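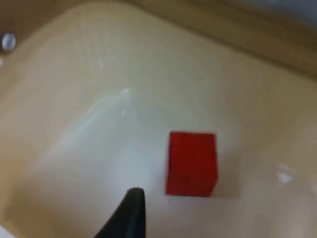 A red cube in the cream-white basin.

The Birine basin from Volent

We have a great soft spot for the Birine, and it has been in our Quispe workshop range longer than almost anything else we sell. It's a shallow basin with a warm off-white finish and a lovely gloss to it, and the sides curve up gently from the floor so that small things are easy to see and easy to pick out again. Customers use it for toy blocks, beads, buttons, sorting games – one lady keeps seed potatoes in hers!

It goes very nicely with the Saltetti top, a smooth off-white table surface with a curved step in its back edge. We like ours set up in front of plain light grey panels, as it makes a calm sort of corner to work in, and anything bright you put down does show up beautifully.
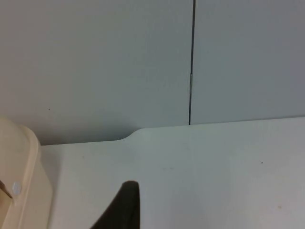

Ordering and care

Birine basin, order code 632, price 31.00
Saltetti top, order code 4000, price 72.00

Wipe both with a soft cloth and a drop of washing-up liquid, and please keep scouring pads well away. Blocks are not included. If you'd like the two sent together, do ask for Anqi Yin when you ring – she looks after all our combined orders.

Prices last checked 2/1/04 and held until the end of June.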